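Nine games in goal and I want nine more

5 min read

I played my first full season of team handball this year, and I spent every minute of it in goal, and I have not shut up about it since. My sister has asked me to write it down so that she can stop hearing it over dinner. Fine! Welcome to the blog post.

If you've never watched handball (the indoor Olympic kind, seven a side, with the big arc on the floor), please go find a match tonight. The ball is small enough to grip in one hand, the shooters take off from outside the six-meter line and let go of it while they're flying, and the poor soul in goal wears long pants and no gloves and stands there like a starfish. I was the poor soul. I love it so much.

I came over from soccer, where I kept goal for years, and I figured most of it would carry over. Almost none of it did. In soccer you want to hold the ball. In handball you get anything at all in the way, a shin, an elbow, your hip, and you're delighted. You don't dive either. I dove in my first practice with Talto and landed flat on my side while the ball went in over my shoulder at a very relaxed pace. Eugeniusz Wróbel, our coach, walked over and told me the floor was already well defended.

He's 61 and he still takes the warm-up shots on me himself. They come in low off a flick of the wrist and I still can't read them.

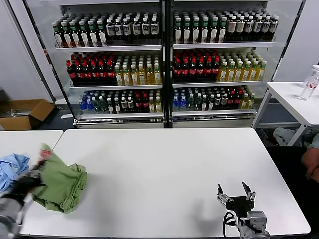
The Mancuso Cup, or how a season works at our level

We're in the bottom division of the regional league, which means nine games, all of them on a Friday night, half of them in Skikent because that gym has the only court with proper lines. The winner of our division gets into the Mancuso Cup in November with the teams from upstairs. We did not win our division. We came fourth out of ten, and for a club that couldn't field a full bench last year I think that's terrific.

Games are two halves of 30 minutes, and the clock mostly runs, so it goes by in a blur. I'd look up thinking we were in the middle of the first half and it would be time to switch ends. From goal you get this odd rhythm where you're frantic for ten seconds and then you're watching your own team attack from forty meters back, yelling encouragement they can't hear. And then a turnover, and one guy is coming at you all alone, and your stomach drops. Every time.

My favorite game was the one we lost to Purelden by a single goal. They have a left wing who shoots from practically no angle, and she beat me with a spin shot that bounced outside the post and came back in. I had never seen one in person. I think I clapped. Miłosz Czerwiński, our center back, would like it on the record that I should not clap for the other team, and he's right, but did you see it, Miłosz??

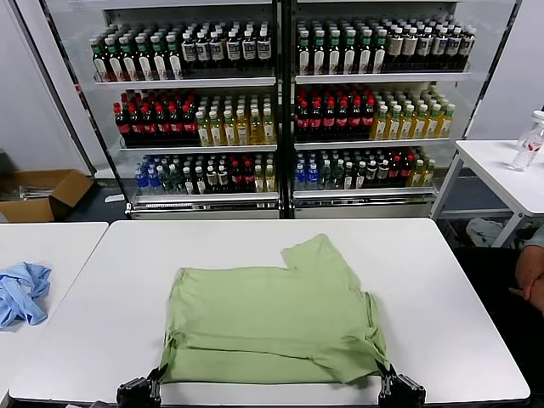
A sage green tee, partly folded.

The numbers, for the two of you who asked

I kept a notebook, because of course I did. Over the season I faced 311 shots on target. I'm not going to print my save percentage, except to say it was awful for the first three games, decent by the fifth, and in the last one it was high enough that I've read that page several times since.

What changed was mostly where I stood. I'd been planting myself on the goal line, the soccer habit again, and Eugeniusz kept moving me out one step at a time until it felt ridiculous. From a meter or so out you cover so much more! Wing shots got a lot better right away. Shots from nine meters took longer, and I still guess too early on those. If the shooter pauses in the air I've already gone, and then it's just me lying down while the ball goes by.

Penalties I can't explain at all. I stopped four in a row at one point and then none for the rest of the season.

Things I want to work on before next year

Hip mobility, first and last. I can get my foot up to the height of my own waist on the right and maybe to mid-thigh on the left, and the whole league noticed by game six.

Then the long pass. After a save you're supposed to launch the counter right away, and the really good keepers put it in a sprinting wing's hands from one end to the other. Mine tend to arrive in the bleachers. Miłosz and I are staying after practice to throw them until one of us gets tired, and so far that has always been me.

Also a new pair of court shoes. The old ones squeak when I'm nervous and I'm pretty sure the shooters can hear it.

Questions, tips, spin shot advice: use the contact page. © All words mine unless noted. Back to top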